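Mistcombe Community Workshop
Frequently Asked Questions for Members and Visitors
Page updated 2020-10-03

Who may use the workshop?
The workshop is open to any resident of Mistcombe or Unthorpe aged 16 or over. Members under 18 must be accompanied by a parent or guardian at the benches. An annual membership costs $144 and runs from January to January.

Must I attend an introduction before my first visit?
Yes. The introduction lasts one evening and covers the sign-in procedure, fire exits and general conduct. Places are limited to 19 per session and may be reserved at the front desk.

May I bring my own project?
Members may bring any project that fits on a standard bench and can be carried in by one person. Work on gas appliances, vehicle batteries and household wiring is not permitted. Small enclosures, radios, lamps and clocks are all welcome.

Please open covers and lids fully before placing tools inside a housing, and keep removed screws in the trays provided. A second member may hold a lid open for you while you work.
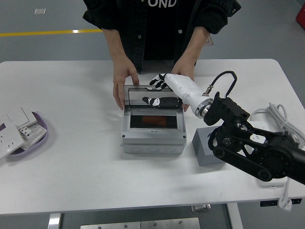
Can I store unfinished work?
Lockers are available in the Pudance Room. There are 71 lockers, assigned in order of request, and each may be held for one month at a time - renewals are made in person. Items left after the end of the period are moved to the office and kept for a further two weeks.

Are materials supplied?
Solder, glue, sandpaper and common fasteners are included in the membership fee. Lumber and sheet plastic may be purchased at cost. Special orders are placed through the office and must be paid for in advance.

Is the building accessible?
The main entrance on Chowdhury Street is level with the sidewalk. Two benches adjust in height and may be reserved by telephone. The upper gallery can be reached only by stairs.

What happens if I damage a tool?
Report the damage at the desk before you leave. Members are not charged for ordinary wear. Charges for loss or misuse do not exceed $300 per item.

Whom should I contact with other questions?
Written inquiries should be addressed to Saimi Rissanen, Membership Office. Replies are normally sent within five working days.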